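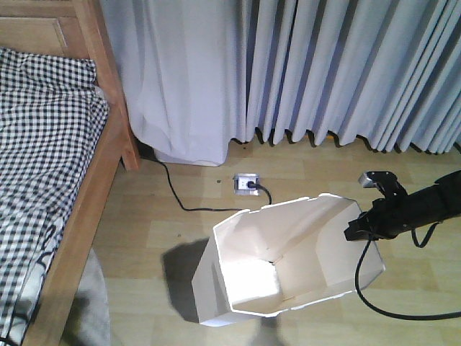
Folasade Iyamu objected, on reading an early draft of this section, that a ship reported late is still a ship attacked, and that we were in danger of arguing the problem away. We take the point. Our quarrel is with the counts, and with what shipping firms and reporters have been willing to build on them.

4.2 Reported attacks and the trouble with totals

The Prasside register lists 124 incidents for the study period. Tanabe and Seok treat each entry as a separate attack. We doubt this. In 30 cases the vessel, the day and the stretch of water match another entry, and only the wording of the master's report differs. A skiff that follows two freighters in one afternoon may appear twice, or three times if a naval patrol also files.

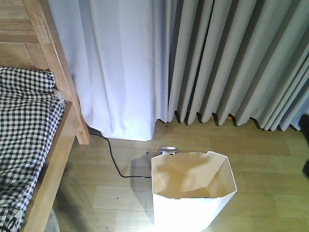

Nor does the word "attack" mean the same thing throughout. Before September, a small boat coming close without firing was logged as suspicious. Afterward it was logged as attempted boarding. Most of the rise shown in Figure 3 falls after that change, and Tanabe and Seok give it one footnote.

Figure 3. Incidents by month, Prasside register, before and after removal of matching entries.

The traffic figures used to turn counts into risk are no better. Cendden gives 3820 transits for the corridor; Gemham, working from port calls, gives 3005. Kim prefers the larger number but does not say why. The choice alone moves the risk per transit by more than a fifth, which is a larger effect than the one claimed for armed escorts. 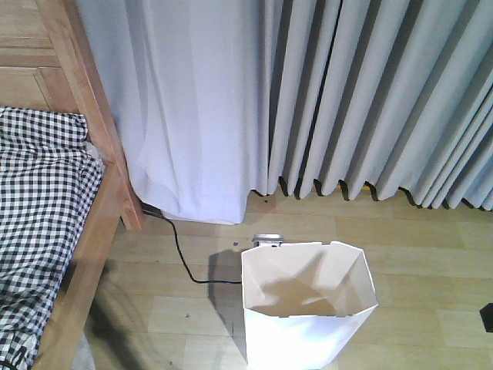 We therefore leave the escort result out of our model. The Belay data, often cited in its support, cover only ships whose owners agreed to share their logs, and those owners had already paid for escorts. Ellwood's reply that the bias "probably washes out" is not backed by any test we could find. Ransom length, discussed in 4.3, rests on fewer cases but on dates that can be checked against crew release records.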